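Garndale tip and recycling, FAQ
Updated January 2018

When are you open?
Thurs to Sun. Gate shuts at 2 sharp. 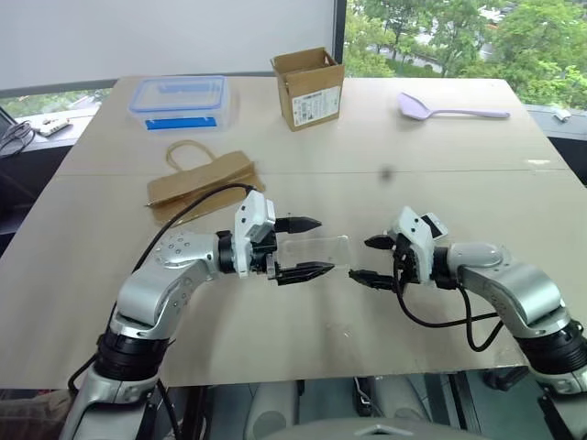 Soft plastics go in the Honkanen cage, not the yellow bin. Rinse them first pls. Stiff clear plastic, like the rectangular piece over the beige table, ask at the gate. Labels off if you can manage.

Cost?
Car boot $12, trailer $44. Green waste free til October.

Old phones and batterys?

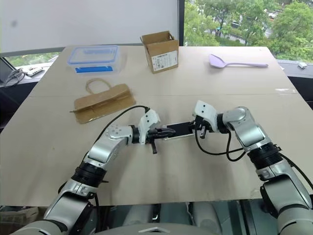

Jaanus Jaunzems reckons tape over the battery ends before you drive in. Do that. Paint goes to Dostham.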